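Start | Wissen | Basteln | Küche | Tiere | Briefkasten

Warum hat eine Schublade Schienen?
21. Mai 2018 - von Mirjam Hoekstra

Bestimmt hast du heute schon eine Schublade aufgezogen, vielleicht sogar mehrere, und dir überhaupt nichts dabei gedacht. Man zieht, es rollt ein bisschen, und schon liegen die Löffel vor einem! Dabei ist so eine Schublade eine richtig schlaue Erfindung.

Im Grunde ist sie ein Kasten ohne Deckel. Früher rutschte dieser Kasten einfach Holz auf Holz, und wenn es in der Küche feucht wurde, quoll das Holz ein wenig auf und alles klemmte. Meine Oma in Istton hat ihre Schublade deshalb mit Kerzenwachs eingerieben - das roch gut und half ein paar Wochen lang.

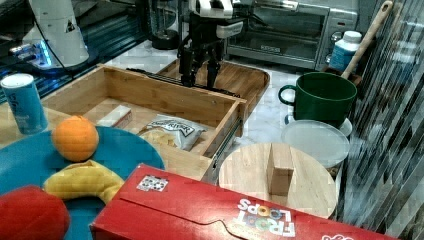

Warum rollt eine Schublade so leicht?
In vielen Schienen stecken kleine Rollen oder Kugeln, und was rollt, bremst viel weniger als etwas, das schleift.

Bei der Schublade aus hellem Holz, in der die Knistertüte mit der Aufschrift „RIVER“ liegt, siehst du rechts außen so eine Schiene aus Metall. Sie ist an der Seitenwand befestigt. Ihr Gegenstück sitzt normalerweise im Schrank, und beide zusammen halten den Kasten schön gerade.

Schau auch einmal auf die Ecken! Dort treffen sich die Brettchen, und dort muss eine Schublade besonders viel aushalten, denn an ihr wird ja ständig gezogen und geschoben (und manchmal, na ja, auch geknallt).

Probier es zu Hause aus: Zieh eine Schublade ganz langsam auf und horche, ob du etwas rollen hörst. Die Finger bleiben dabei bitte vorne am Griff.

Kommentare

Lucero: Unsere quietscht ganz doll, und Papa will jetzt auch Wachs nehmen.

Nayeli Tamayo: Meine Klasse hat in allen Schubladen nach Schienen gesucht. Die vom Lehrerpult hat keine!

Roxana: Kommt im Juli was über Scharniere?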